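Clean the Glass First
An opinion on looking after a self-driving test car

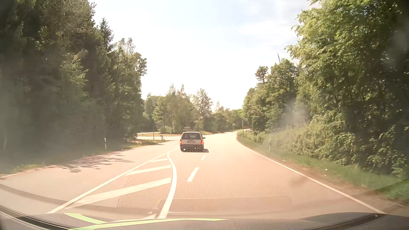 I have been the person with the cloth for three seasons now, and I want to make the case that it's the best job on the project. Our test car is a used Heretti wagon with a camera behind the windshield, a computer in the trunk and a steering actuator that Valtteri Jääskeläinen rebuilt over the winter. People who visit the shop in Bernden want to hear about the driving software. Fine, it's great software! But ask me what changed our results most this spring and I'll say glass, dashboard and bracket.

Windshields are terrible things to look through if you're a camera. Your own eyes throw away the reflections off the dash and the little specks and the haze you get when the sun is high over a country road. The camera keeps every bit of it, and then the lane finder has to decide whether a pale streak is paint. On the road out to Kuusisto, with tree shadows lying across the pavement and hatched markings at the junctions, it has enough to sort out already.

So we have a routine, and I love it. Engine off, car in the shade. Inside of the glass first, with two cloths, one damp and one dry. Then the dash gets wiped down with plain water. No shiny stuff, ever! I once spent a whole April morning taking dashboard polish off again after somebody had been kind enough to detail the car for us. Then a fingertip on the camera bracket, and if it moves at all, we tighten it and run the calibration board before anyone drives.

Valtteri thinks I go too far. His view is that a decent model ought to cope with a dirty windshield, because customers will have dirty windshields, and he'd like us to train on more of the ugly stuff. He's right about the training. I still don't want the ugly stuff turning up by accident on a day when we're trying to find out if a new actuator setting pulls left. You end up chasing the wrong fault, and we lost four afternoons to that before I started keeping a log.

The log is a paper notebook from Prutard, the hardware store, and it lives in the door pocket. Date, who cleaned, bracket tight or not, anything odd on the glass. If you run a car like ours, buy one this week and put a pen with it, on a string.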